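2019-04-25

Kiln log, glaze bench, Pirkau studio. Second try at the Aklow white.

Took the Tsakiris clay body up to cone 6 again with the new batch. 1,328 grams of dry mix, sieved twice, left overnight with a lid on. It had the texture of cheap yogurt by morning, so I thinned it with two cups of water and pretended that was the plan. Dipped 66 test tiles. My handwriting on the backs gets worse from tile 40 on and I will be paying for that later.

Result: the white is white. It is also crawling on every tile I handled after lunch, and lunch was a sandwich with a lot of butter in it. I'm still officially blaming the clay.

Table and tableware: 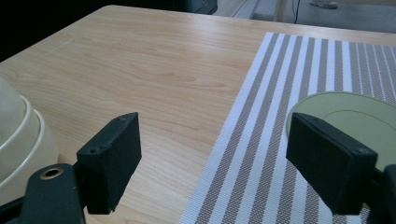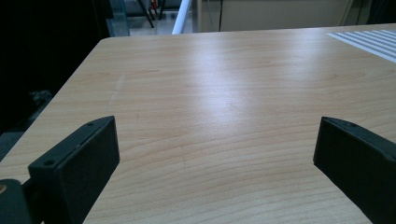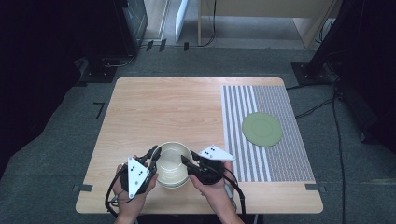
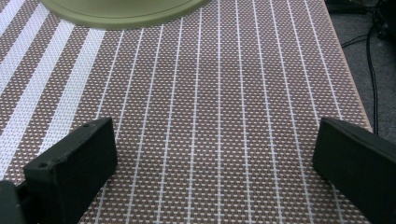

Crazing next. Around a third of the thick-dipped tiles went ping on the shelf all evening, like a very slow microwave. The thin ones kept quiet. More silica is the textbook answer, and the textbook has never had to carry the silica up from the basement. Will try a small addition first, 2 percent, and see if the pinging stops or just moves to a worse hour.

Drimville want their order to match the old sample, which was fired in a kiln we no longer own, with a feldspar that is no longer dug. I have written back that we are "very close." We are in the same color family – cousins, say, who don't speak.

To do: wash hands. Relabel tiles 40 to 66 while I can still guess. Replace the lower thermocouple, now reading 30 degrees behind the upper one and sulking. Order more wax resist; the tub has a brush set solid in it, bristles down.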